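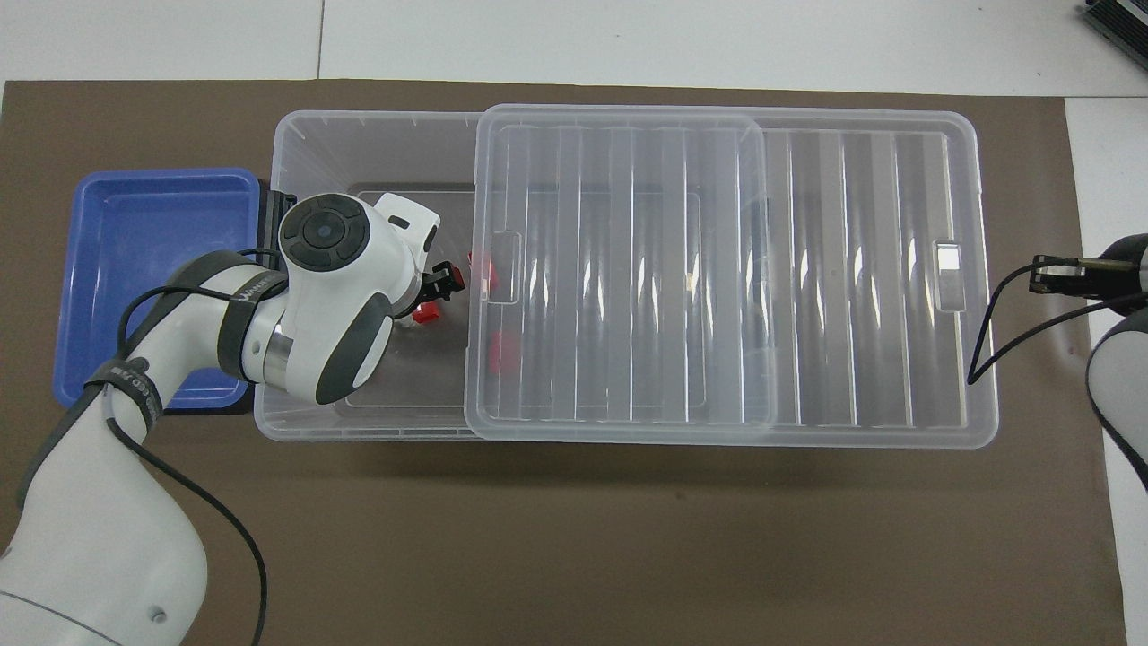 Weltcombe Household Storage Notes, version 2

What is in this collection

Weltcombe is a small collection of written notes on how people store things at home. Each note is one short text, written by the person who lives in the home, about one place where things are kept: a kitchen drawer, a shelf in a hallway, the space under a bed. There are 116 notes in this version. They come from two towns, Iltwood and Pearce, and all of them are in English.

The notes were collected for a study of everyday vocabulary. We wanted to know which words people use for containers and for the places where containers go. In many dictionaries the difference between a box, a bin, a tub and a case looks clear, but in the notes it is much less clear. One writer uses "tub" for everything with a lid. Another keeps "bin" only for garbage and seems a little annoyed when the question on the form uses it in another way.

Files

notes.csv has one row per note. The columns are note_id, town, room, container_words, text.
words.csv has one row for each container word, with the number of notes in which it appears.
form.txt is the form that writers received, with the questions in their original order.
changes.txt lists what is different from version 1.

All files are in UTF-8. The separator in both tables is a semicolon, because the texts have many commas in them. Please check this setting before you open the files in a spreadsheet program. If the whole row arrives in one column, the separator is the reason.

How the notes were written

Writers received the form on paper and returned it by mail or at the library desk. The form asks three questions: what is kept in this place, what it is kept in, and what you would say to a visitor who needs to find it. The third question gave the best material. People answer the first two with single words, but for the third they write full sentences, and there the small words appear — "behind", "underneath", "in the one with the blue lid".

The paper forms were typed by hand. Spelling was kept as the writer had it. Where a word could not be read, the text has [unclear] in its place. Names of family members were replaced with [name], and street names with [street].

The column container_words

This column was filled in by one annotator and checked by a second one. It contains every noun that the writer uses for an object that holds other objects. Furniture is not included, so "drawer" counts but "dresser" does not. We know that this line is not perfect. A "chest" can be both, and we decided each time from the text. Plural forms are reduced to the singular. Brand names used as common nouns are kept as written, in small letters.

If the two annotators did not agree, the word stays in the column with a question mark after it. You can remove these words or keep them, but please say in your work which choice you made.

Known problems

The rooms are not balanced. Kitchens are by far the most common, and there are very few notes about garages.
Most writers in Pearce are retired. The Iltwood group is more mixed.
The form in version 1 gave "plastic box" as a sample answer, and several writers repeated it. For version 2 we took the sample answer out, but the older notes are still here. They have the letter a at the end of the note_id.
Some texts are longer than 2000 characters, and old versions of the Hastero reader cut them at this length without a warning.

Loading the files

With Hastero, choose Import, then Table, and set the separator to semicolon. Leave the option "guess column types" off. When it is on, the program reads some note_id values as numbers and removes the zeros at the start, and after that the two tables do not match any more.

Use and sharing

You may use the collection for research and for teaching. You may share the files if this README stays with them. Please do not try to find out who the writers are. They agreed to take part on the condition that their homes stay private, and a few of the notes say quite exactly where the spare key is.

Corrections are welcome — send the note_id and the correct reading through the contact page of the collection. They will go into the next version, and changes.txt will list them.

Last update: 13/02/2024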